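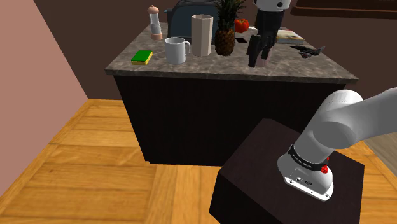 Island layout in sim, arm on the separate pedestal, gripper over the counter.

Thread: Gripper and pedestal budget for kitchen clearing cell, sanity check wanted

ecorrigan
Posted 7th June

The render is the layout I am pricing against. Single arm, pedestal in front of the island, stone counter with a mixed set of household objects on it. The task is clearing the counter to a bin, one object at a time, no regrasping in the first phase. We have a sim license through the end of the project and we have to commit to hardware before October.

Current line items, excluding the arm, which is already approved:

Two-finger gripper, Prarkton, 1,099
Steel pedestal, made locally, 655
Spare finger sets, quote pending
Mounting plate, hardware, cable management, quote pending
Physical copies of the object set, no figure yet

The ceiling for everything on that list is 3,000. I want to know what I have left out. I also want opinions on whether the pedestal should be a fixed box like the one modeled or a height-adjustable column. Grodmont makes a column, but it would take most of what is left.

bsheehan_cell
Fixed box. A column at that price will have play in it at full extension and you will spend weeks deciding whether your placement error comes from calibration or from the column. Get the height right in sim, have the box welded, anchor it to the floor.

You have left out floor anchoring. If the real room has wood plank flooring like the model, you can't just put expansion anchors through it. Either you get to the slab or you bolt the pedestal to a spreader plate. Ours is on a plate from Driltadport and the plate cost more than the box.

tsamir
Disagree on fixed. He is fixing the height from a simulated counter. Has anybody measured the real counter? If the real one is even slightly taller, the elbow goes up and he loses wrist clearance at the far side. A column lets you recover from that.

bsheehan_cell
So do shims. Shims cost almost nothing and don't flex.

ncoughlan
Before the pedestal argument goes to three pages: the object set will decide the gripper, and the gripper is the larger number. Look at what is on that counter. A sponge, a mug with a handle, a tomato, a closed book lying down, a tall faceted vase, a pineapple. There is also a small flat black piece lying in front of the tomato. One pair of rigid fingers is not going to cover that list.

Specifically:

The book needs either an edge to slide to or enough stroke to take it across the covers. Check the stroke against the narrow dimension of the real book.

The flat piece will need fingernails. Rigid angular tips like the ones in the model might get under it if the tip can touch the stone, but then you need compliance in Z or you will be buying fingers monthly.

The tomato needs force limiting you can trust at the low end. Many inexpensive two-finger units quote a minimum force that they don't hold repeatably.

I would price the finger sets before anything else. "Quote pending" is where your overrun is.

ecorrigan
Useful. On the fingers, I asked Prarkton for soft pads and a thin-tip set. They sell them as separate kits and neither swaps without tools. Does anyone run a tool changer at this scale?

fkeane
We do, and I would not put one in a 3,000 budget. The changer, both tool-side plates and the stand used up our whole margin. We swap by hand between test blocks now. Four screws and a rezero.

Also consider doing the first phase on a reduced set. Drop the flat piece and the book, keep the rest. You can specify the thin-tip kit in the second phase when you have failure data to justify it.

ncoughlan
A reduced set is how you end up reporting a success rate that means nothing for the actual counter. The flat objects are the hard part. If they are in the layout, budget for them.

fkeane
I said first phase. He has to get it through purchasing, and purchasing will accept two smaller orders more readily than one large one. That has been my experience every year here.

tsamir
Object duplicates need a line of their own. Ours had 18 items in the set and we bought three of each rigid one. Ceramic gets dropped. Sponges wear. For produce we use molded replicas from Nic Aodha for the repeatability runs and real fruit only for the acceptance test. A real pineapple varies too much in crown shape to compare one run with another, and the leaves confuse the depth camera anyway.

ecorrigan
What did the replicas cost?

tsamir
Would have to look it up. More than fruit. The tomato was fine. The pineapple replica was too light, so we filled the body with sand and glued the base back on.

bsheehan_cell
Reach question for the OP. The pedestal is in front of the island toward the right, and the shaker with the pink top is over near the left edge of the counter, toward the rear. Have you run a reachability map with the gripper attached, pointing straight down? Arm reach in the datasheet is to the flange. The gripper adds length, but top-down grasps at the limit eat into the radius.

ecorrigan
Ran it for the bare flange only. I will rerun with the gripper model tonight.

bsheehan_cell
Do that before you order the box. If the far left rear is marginal, move the pedestal toward the middle. Moving it is free today.

ncoughlan
Also check the vase and the pineapple as obstacles and not only as targets. They are the tall items and they stand side by side near the mug. Your pick order may be forced, in which case cycle time goes up and somebody will ask why.

ecorrigan
Reran it. Top-down grasps with the gripper attached don't solve at the shaker position. They solve with a tilted wrist, or with the pedestal shifted left along the island. I am shifting the pedestal.

Revised list: Prarkton gripper, thin-tip kit and soft pad kit both in phase one, fixed box with shims, spreader plate, duplicates of the rigid objects only. No tool changer, no column. Replicas deferred. Still waiting on the plate quote from Driltadport.

tsamir
Still think you will want the column. Measure the counter.

ecorrigan
Site visit is booked. I will bring a tape and a level and post the height here before the box drawing goes out.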